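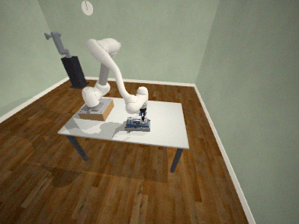 Simulated cell: white arm on its wooden base, gripper over the blue and gray assembly board.

Subject: Re: [cell-planning] What goes on the July purchase request

Replying to the list so the shop people see it too. The quoted message is from the Musdale side and I have left it whole, as two of you said you never got it.

> We have to hand in our equipment list before the end of July and I would like to
> stop guessing. The render looks fine to me but I can't buy from a render. Three
> things I need from whoever built it:
>
> 1. Is the second arm on the dark blue pedestal part of this request or not? It
> changes the total a lot.
>
> 2. What table is that supposed to be? We have a price from Clulura for a steel
> frame bench and another for a plain white one, and they are far apart.
>
> 3. Can the wooden mount be real? Our shop can make one, but I don't want to pay
> for a metal one later because somebody changed their mind.
>
> Also, please say how much floor we need. The room we are being offered is smaller
> than the one in the model.

Taking these in order.

1. The second arm is not on this request. We already have it, along with its controller. What we don't have is the pedestal. The one in the model is a plain block with a color on it, so don't send it out for a quote. Iser sells a bolt-down column in the right height range and their price was $591 with the top plate drilled to our pattern. Put that down as its own line. If the budget gets cut, the pedestal goes first, and the arm can stay in its crate until the next round.

2. The model table came out of the simulator's library and doesn't match any product. I would take the steel frame bench. The plain white one is rated for people sitting at it, and the vendor would not give me a figure for side loads. An arm that stops quickly puts a lot of push into whatever it is standing on, and if the top moves, every taught position moves with it. If we go with the cheap bench now I expect we will buy the other one within a year. The white top can be had on the steel frame, and I would like it, as the camera settings we worked out in simulation assume a light surface.

3. Yes, the mount can be real wood, for the trial period. I would ask the shop for hardwood, glued and through-bolted, with the metal plate on top as in the model. Leave the plate on the request even if the shop makes the box. The plate has to be flat and the hole pattern has to be right, and that is not a job for a hand drill. I have it at $312. If we keep the cell after the trial, we should budget a welded base in the next cycle.

On floor space: the model room is bigger than it needs to be and I would not plan from it. Measure from the arm at full stretch, all the way around, then add walking room on the side where the operator stands. The offered room works if the bench goes closer to one wall and we give up walking behind it. It does not work with both arms running. That is another reason to leave the pedestal for later if we are short.

Things that don't show up in the render and still cost money:

- Guarding or a scanner. The safety review will ask, and it is better to have a quote in hand. Clulura has not answered me on this yet.
- A power drop on the bench side of the room. Facilities wants 15 working days of notice.
- Spare fingers for the gripper. We need 8 sets for the trial. They wear on the pegs, and the board parts are hard on them when the approach is a little off.
- A second assembly board. The task is all small pegs and blocks, and one board will be out for repair at some point.
- The Tô license. The simulation seat we have now covers offline work only. Driving the real controller from it is a separate item, billed by the year, so it may have to come out of operating money. Please ask before you put it under equipment.

I have not put in anything for training. The vendor includes a short session with the arm and I think that is enough to start.

What I still need from Musdale is the door width and the height of the lowest pipe in the offered room. The elbow is the highest point on the arm when it works straight down over the board, and with the bench and the mount under it the whole thing stands taller than people expect. Send me those two numbers and I can move the walls in the model and send back a corrected layout before the request goes in.

The spreadsheet is in the usual folder. I have changed the bench line and added the pedestal. The scanner line is blank until Clulura replies.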